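Makris Countertop Oven: My Review After One Winter of Small Cooking

I live alone since four years, and for most of this time I used the big oven of my apartment only for storing baking sheets.
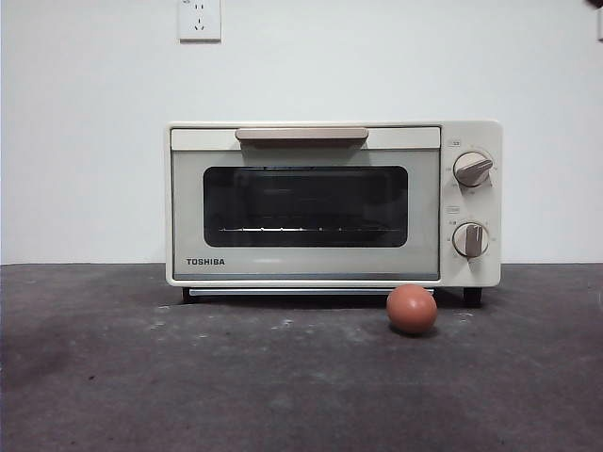
When the heating bill came in February, I decided to think seriously about how one person should cook. My mother cooked for six people and she had one oven, and it was always full. I cook for one person, sometimes two on Monday when my neighbor comes, and I was heating a space big enough for a turkey to warm up one piece of fish. So this review is about a small oven, the Makris, but it is also about the change in my kitchen, which I think is more interesting for people who are deciding if they should buy any small oven.

First, what I had before. In my old place in Cundwood the kitchen came with a gas stove with an oven that was hot in the back and lazy in the front. I learned to turn the pan in the middle of baking, and I still do it from habit. In this apartment I have an electric one, which is correct but slow. It takes very long to get hot. If I wanted two roasted peppers for a sandwich, I had to plan them like a trip. In the end I did not make the peppers. I ate the sandwich with cheese.

I looked at three small ovens. The Donex was the cheapest, but the door in the shop did not close well, and the shop assistant closed it with his knee while he was talking to me. The Biserico was beautiful and had many programs, also one for drying fruit, but it cost more than I wanted to give for something that makes toast. The Makris was in the middle. I bought it with a discount because the box was damaged. The oven inside was fine.

Now about the cooking. I will write what I really made, and not what the booklet says is possible.

Toast. It makes good toast, but a toaster is faster. If toast is the only thing you eat hot, buy a toaster. With the oven, the top becomes brown before the bottom, so I turn the slices one time. For bread with something on it, like cheese and tomato, it is much better than any toaster, of course.

Vegetables. This is where I am most happy. One carrot, half an onion, a few small potatoes cut in pieces, oil, salt, some caraway. I put them in at 400 degrees, and when they begin to smell sweet I shake the tray. I think I ate more vegetables this winter than in the two winters before together. They come out with dark corners, which I like. If you do not like dark corners, put the rack one place lower.

Fish. Salmon works well if you cover it with paper for the first part. Without the paper it dries on the top, because the heat is near. White fish I still prefer in a pan.

Potatoes whole. A medium baked potato needs 42 minutes in mine. I know this exactly because I tried shorter times and was disappointed every time. Make holes with a fork first. I forgot it once and spent the evening cleaning potato from the ceiling of the oven.

Cake. I have to be fair here. I made my aunt Stanisława Czerwiński's apple cake in it, with half of the recipe, in a small round tin. The apples were soft and the taste was right, but the top was too dark and the center was a little wet. The second time I put foil over it after the first half of the baking, and I made the temperature lower. This was good enough to give to a guest. My aunt tried it and said it was "a cake for a doll," but she took a second piece. For bread with yeast I did not have luck. The loaf rises and then it is too close to the heat, and the crust gets hard before the inside is ready. Rolls are better, four at one time with space between them.

Leftovers. I do not own a microwave, so this matters to me. Pizza from yesterday, a slice of quiche, breaded cutlets: all of them come back to life. Rice and soup do not belong in an oven, I use a small pot for these.

Cleaning is the part where I have the most complaints. The crumb tray is a good idea, but it must be emptied often, or you will smell last week's toast while you cook today's dinner. The corners inside are difficult to reach with a normal sponge. I use an old toothbrush with baking soda and I wait until everything is completely cold. The window gets a yellow film from fat. I was lazy with it for a month and then it took me a full evening of scrubbing, so I advise you to wipe it every few days.

Also please leave free space around the oven and on top of it. In the first week I put a bag of bread on the top, and the plastic melted. It was my fault, and the booklet has a warning about it on the first page, which I had not read.

About money. I cannot tell you how much I saved, because my bill has many things in it and the winter was also softer this year. What I can say is that I turn on the big oven perhaps twice in a month now, for a chicken or when my brother's family comes. The small one I use almost every day. My grocery shopping changed also. I buy one chicken leg, two small beets, one fish fillet. Before, I bought family packs and felt guilty about the freezer. It is full of things with no label, and I am still eating them slowly.

If you want to change to this kind of cooking, you will need small dishes. I bought two little trays and a ceramic dish that is good for one portion of lasagna. Measure the inside of your oven before you go to the shop! I did not, and I have a very nice pan with handles that does not fit. It holds my lemons now. Recipes also need some thinking. I take most of them down to a third and begin with 25 degrees less than is written, then I look often. Eggs are the hard thing to divide. I beat one in a cup and use part of it, and the rest goes to breakfast.

Would I buy the Makris again? Yes, at the price I paid. At the full price I would first look longer at others, and I would ask in the shop to open and close the door several times. For a family of four it is too small as the only oven. For a student, an older person, or somebody like me who likes a hot dinner but does not like a big production, I can recommend it.

I give it 4 stars out of five. I took away one star for the bread and for the corners.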